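Schmuck sortieren und aufbewahren - Notizen zum Kurs, Teil 2
Von Niilo Valtonen
12. Aug. 2019

Ich fange gleich da an, wo wir letztes Mal stehen geblieben sind, nämlich beim Auslegen. Wer seine Schatulle einfach umkippt und dann im Haufen wühlt, hat nach kurzer Zeit Knoten, die vorher nicht da waren (ich spreche aus Erfahrung!). Also: Tuch auf den Tisch, glatt streichen, so gut es eben geht, und die Stücke nacheinander hinlegen. Ich nehme am liebsten ein grünes Tuch, weil sich Gold und Rot darauf so schön abheben. Dunkle Perlen sieht man darauf auch noch ordentlich, zum Beispiel bei einem schwarzen Armband. Auf schwarzem Samt könnt ihr so etwas glatt übersehen.

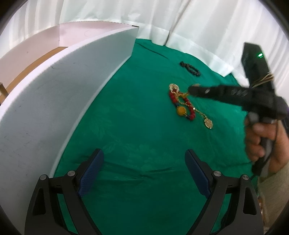
Beim Sortieren gehe ich nach Verschluss und Aufbau und erst danach nach Farbe. Das klingt pingelig, spart aber Ärger. Armbänder auf Gummifaden kommen zusammen, alles mit Haken oder Karabiner kommt auf die andere Seite. Gummifäden bitte nie gespannt lagern, auch nicht über einer Rolle, die leiern sonst aus. Locker zu einem Oval legen reicht völlig. Im Ospina-Kasten, den ich im Kurs herumgegeben habe, sind die Fächer dafür breit genug, beim kleineren von Kunix wird es bei großen Perlen eng.

Eine Frage kam aus der hinteren Reihe: Wohin mit den Stücken, die aus mehreren Teilen bestehen? Da bin ich streng - immer ein eigenes Fach! Sobald Perlenschnur, Kettchen und Münzen aneinanderhängen, verhakt sich alles mit allem. Ich lege solche Stücke flach hin, so dass jedes Teil frei liegt, und schaue mir erst einmal die Übergänge an. Meistens sitzt die Schwachstelle genau dort, wo die Schnur an das Metall stößt.

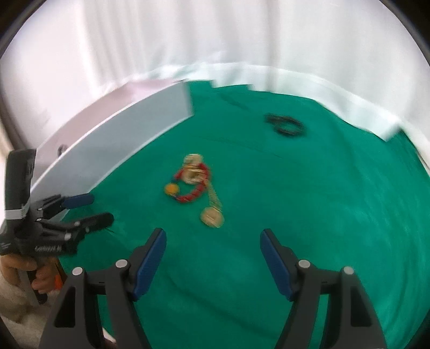
Zum Reinigen nur kurz, das kommt in Teil 3 noch ausführlich dran. Münzplättchen wische ich einzeln mit einem trockenen, weichen Tuch ab, Vorderseite und Rückseite, und halte dabei das Plättchen fest und nicht die Kette. Rote Perlen bitte vorher an einer versteckten Stelle prüfen, manche färben ab, und dann habt ihr rosa Finger und ein fleckiges Tuch dazu. Kein Spülmittel, solange ihr nicht wisst, worauf aufgefädelt wurde!

Bis zum nächsten Mal: eine Schublade oder Schatulle zu Hause leer räumen, nach Verschluss ordnen und zwei Problemstücke mitbringen. Die Lagerpappen von Plitum liegen bei mir im Raum 36, nehmt euch einfach welche mit.

Weitere Unterlagen
Teil 1: Was gehört überhaupt in die Schatulle?
Teil 3: Reinigen ohne Reue
Perlen neu auffädeln, Kurzanleitung
Materialliste Kurs 3412
Anfahrt und Räume in Stodside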